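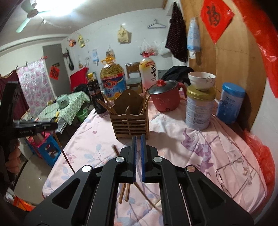
Urszula Kaczmarczyk asked after the last lecture whether a cache without an expiry rule counts as a design fault or merely as unfinished work. For this unit it is treated as a fault.

Home | Units | Week Notes | Labs | Contact
Print | E-mail this page
Reading time: 2 minutes

4.2 Cache invalidation

Students should be able to state when a stored value ceases to be valid. In the Irinov exercise the cache holds 100 entries and evicts the oldest. Write behaviour is left undefined, and the 19 supplied tests do not cover it.

Submit a revised module with a written rationale of no more than 200 words. Labelled diagrams are optional. Questions go to Ksawery Czerwiński.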